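# Movik: getting a home-built arm to pick up tools

Right, so this is the write-up for my build project. I've called the arm Movik, mostly because the folder needed a name on day one and it stuck. The idea was simple enough: build a small arm in a shared workshop, stick a camera near the gripper, and get it to pick up ordinary things with handles. Not fast, not pretty, just reliably.

I started in January with a kit of second-hand joints and a lot of confidence. The confidence went first! The wrist joint had so much play in it that the fingers drooped whenever the arm reached out, and I spent two whole weekends shimming it before I gave in and printed a new bracket. Alvar Wikström, who has the bench next to mine, lent me his good calipers for that (mine turned out to be lying to me by quite a bit) and the second bracket fitted first time.

The gripper has gone through more versions than anything else. My early fingers were rounded at the ends, which looked nice and was useless, as anything cylindrical just rolled away. The ones I have now are flat at the tips with a proper angle on them, and I wish I'd done that from the start. There's still a cable I'd like to tidy up, but every time I reroute it something else snags, so it's staying put until the report is in.

For the test objects I wanted things that are awkward in different ways. The trowel is my favourite of the lot. A round handle at one end, a flat blade at the other, and all the weight in a place you don't expect, so if you grab it wrong it swings.

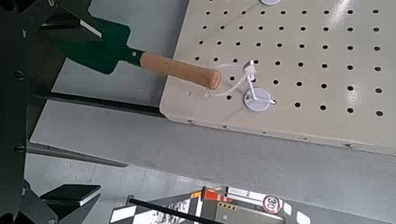

*Wrist camera view: the trowel on the perforated table, blade hanging over the edge.*

The perforated top was a mixed blessing, by the way. It's lovely for bolting things down, and the grid of holes is great for checking whether the camera is straight, but my first handle detector went looking for dark blobs and found holes. Hundreds of them! I ended up blurring the picture quite heavily and searching for long, light shapes instead, and that calmed it down a lot.

The proper test was 16 attempts at the trowel, starting the arm from the same position and moving the handle a little each time. It managed 8 clean lifts. Of the rest, 2 were my fault (I'd left the speed setting on the old value, so the fingers closed before they'd arrived) and the others were mostly slips, where it got hold of the handle too near the rounded end and the whole thing tipped.

So, half. I'd hoped for better, but I know where the misses come from now. Next I want to put some grippy rubber on the fingertips and teach it to aim closer to the blade. I also want to redo the run on a Sunday, when the workshop is quiet and I can leave the arm set up all day. The wiring diagram and parts list are in the appendix, with the old rounded fingers included in case anyone wants to print them for something else.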